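Fake fruit in a gift basket, yes or no?
Home & Table > Centerpieces
Posts: 5

viram_c
Oct 27, 2025
So I finally got the wicker basket out of the closet, the one with the tall handle, and I want it on the kitchen table through the winter. Real fruit lasts a week in our house and then I'm chasing fruit flies, so I'm going with toy fruit this time. Got a mango, a banana, a star fruit, an apple sort of thing and lemons.
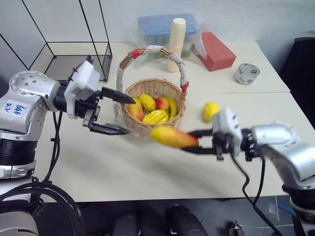
My trouble is the lemons. With one at the back and the loose one added it all goes yellow, especially next to the banana and the star fruit. Do I leave the second lemon out? And is the lace on the handle too much with the red ribbon? My sister says it looks like a wedding favor.

palma_ignacio
Leave the lace, lose the lemon. You've got plenty of yellow already. I'd put the second mango in on the side where the banana is so the red ends balance out.

svitk
Disagree about the lemon! Yellow is cheerful in winter. What I'd change is the ribbon — two ties on one handle is one too many for me. Keep the top one.

palma_ignacio
The bottom one hides where the handle meets the basket though. Mine from Itholm has an ugly joint right there and I ended up tying raffia over it.

tymofii_m
Sorry but I can't get behind fake fruit. I had a bowl of it for 3 years and all it did was collect dust in every little dent. Walnuts and pine cones, they keep forever and you can shake them off outside.

viram_c
Pine cones drop bits everywhere, I tried that! And I can wash these in the sink. Ok, I'm trying the second mango on the banana side and the spare lemon goes in the drawer for now. The lace stays. Svitk, I'll untie the lower ribbon tonight and see if I miss it.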